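Home | Visits | Letters | Archive | Contact

Open day at the Lapointe basket works

I went in May to the open day of Lapointe, a basket workshop one hour from my town. The doors opened at 8 in the morning and I was there early, with my notebook and a coffee. The entrance was free, but it was necessary to register.

Our guide was Noémie Arsenault, who has been weaving for 13 years. She began with the willow store, a long dark room that smells like hay and rain. The bundles are sorted by length, and she let us bend a dry rod until it broke. After soaking, the same willow turns around your finger like string. I did not expect so big a difference.
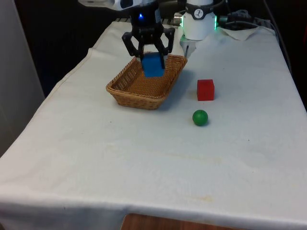 The base is the slow part. Noémie showed us how a rectangular base is held in a wooden clamp, and how the corners must be packed tightly or the sides will lean later. I tried for half an hour and my sides leaned. She was kind and said it was a good basket for onions.

Lapointe sells 700 baskets in a year, most of them to bakeries. Before the war the village made much more — the old order book, open on a desk, shows 1,000 in one spring for a single customer.

The shop is small and the prices are fair. I bought a bread basket and a bundle of willow for practice. Bring warm clothes, for the weaving room is cold even in good weather. The bus back leaves at 5 p.m.

Print this page
E-mail this page

Recent visits
The Posolent paper mill
An afternoon at Vovetti Ceramics
Jollik spring fair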